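Teleop data meeting – minutes
14 May 2022, small room, Pralska building
Present: teleop group, training group, one from Morov by phone (dropped twice)
Apologies: safety

1. Last minutes
Agreed. One fix – the glove order went to Ní Bhriain, not Hakari. Corrected in the file.

2. Where we are with the kitchen tasks
Target for this block is 200 good episodes on the food container task, two arms. Have 66 accepted so far. Another 39 recorded and not reviewed yet, so don't put those in the total. Reviewers are behind, partly the new form (see item 5).
Operators say the two-handed part is the slow bit. Left hand tends to arrive early and wait with fingers open, right hand gets there late and people overcorrect. Training group would prefer slow and smooth over fast with a jerk at the end. Operators want that in writing. Ok – will go on the instruction sheet.

3. Hand demo vs remote control
Long talk. Hand guiding (operator pushes the arms directly) gives nicer paths but you need two people for two arms and their bodies get in the way of the camera. Remote control is slower to learn, recordings cleaner. Morov still on hand guiding for single arm jobs and happy with it.
Decided: remote control for anything with both arms. Hand guiding stays for single arm and for quick tests. Revisit in November.
Question from training group – can we mix the two in one set? Answer for now is no, keep seperate folders, label them.

4. Grip on the container
Main discussion item. Clear rim is slippery for the fingertips and operators can't feel it over the link, they go by eye only. Two styles at present: thumb low and fingers over the top, or flat push from the side. Reviewers have been accepting both.
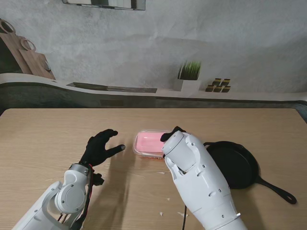 Training group wants one style per set, otherwise the policy ends up somewhere between the two and drops things. Agreed on thumb low, fingers over. Flat push episodes already accepted will be kept but tagged, no re-recording.
Also the right forearm blocks the view of the middle of the table when it comes in steep. Operators to bring the right elbow out wider where they can. If the remote rig won't allow it, say so in the notes, don't fight it.
Skillet stays on the table as clutter for this block. Position can change between episodes, not during.
Scraps on the table top – some operators clear them, some don't. Either is fine. Just don't reach in while recording.

5. Review form
Too long. Everyone agrees. Cut to 9 fields. Drop "operator confidence", it was always filled in the same. Keep "first contact time" and "regrasp y/n". Old forms do not need redoing.
Hakari export still loses the notes column. Ticket open, no reply. Workaround is to paste notes in to the episode log by hand.

6. Operator hours
Max one hour on the rig then a proper break. Wrist complaints from two people. New gloves from Ní Bhriain should help but not here yet. Nobody to skip the break to hit the target – target can slip.

7. AOB
Delay on the link was bad in the mornings, fine after lunch. Network people looking. Write down the delay at the start of each session.
Spare cable for left wrist – order one now, not when it breaks.

Actions
– Instruction sheet, new grip wording: teleop group, before next session
– Tag flat push episodes: reviewers
– Short form live: training group
– Chase Hakari ticket: training group
– Order wrist cable: teleop group
– Morov to send their hand guiding notes

Next meeting same room, time tbc.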